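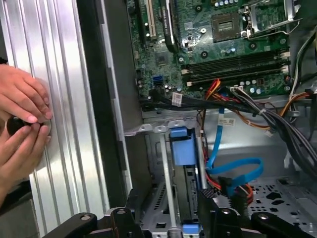
Mounting the heat sink first only makes sense if you never plan to touch the board again, Sowmya Pinto objected when the order of steps was circulated, and we changed the protocol after that. Cooler now goes on last. Memory before cooler, cables before memory.

Figure 3. Desktop case open, ribbed aluminum panel at the side of the board, two hands against it. Processor socket empty, cables across the lower edge.

4.2 Reassembly order

Heat sinks handled by the sides where possible - fins bend easy. Of the 29 desktops in the Stunton set, most had old paste baked on hard, and cleaning took longer then the swap itself. Socket left open as short a time as we could manage. A dropped screw in there means bent contacts and a dead board (two of those, both ours).

Cable routing was not controlled for. Should have been. Long bundles got pushed wherever they fit, and on the Jurkanus units this added around 400 seconds per machine, mostly spent re-seating the SATA plugs that got pulled lose. Times in Table 2 include this. Paste drying time not included - see Section 5.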